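Intro to Manipulation, Unit 4: Comparing Grippers with a Wrist Camera
Handout prepared by Teresa Morais, revised Jul 14, 2023

Last unit we picked arms. Now comes my favorite part, where we put different fingers on them and find out what each pair can do! Bring your notes on reach, and read the Parkik finger data sheet before you touch anything.

Start with the approach. Drive the arm toward the oven slowly and stop before contact. Look at what the wrist camera gives you: where do the fingers sit in the view, and how much of the target do they hide? With tapered fingers you keep a useful wedge of view between the tips, and I think that matters more than an extra bit of grip force.
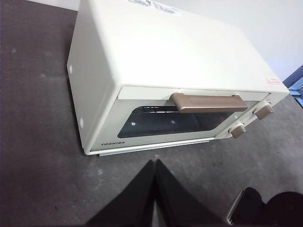

Fig. 4.1. Wrist camera view on approach to the toaster oven, tapered black fingers.

Next, speed. Run the same path at 20, 40 and 100 percent and save the video from each run. Most groups only look at whether the arm got there. Please look at the video too - a controller working from pictures has to live with whatever the camera hands it, and a fast swing can turn a crisp metal edge into a smear.

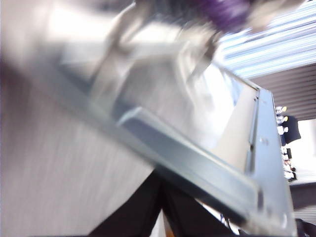
So write down the highest speed at which you can still find an edge by eye. Helmi Juntunen got very different answers with two cameras on the same arm, which made for a great afternoon of arguing (exposure time won).

Last, small objects. An oven handle is straight and stays put, but food is lumpy and likes to roll. Line up so the object lies between the fingers before closing, and note which finger it is nearer to. Do 14 tries per finger set and log the misses as carefully as the grasps.

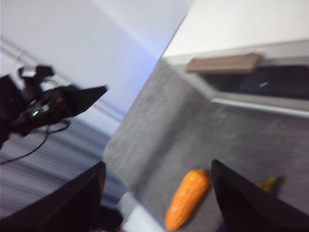
Fig. 4.3. Carrot between the fingers, nearer the right one. Note the blur on the tabletop.

Logs go to Ifeoma Etim. Spare fingertips are in the drawer marked Nwosu.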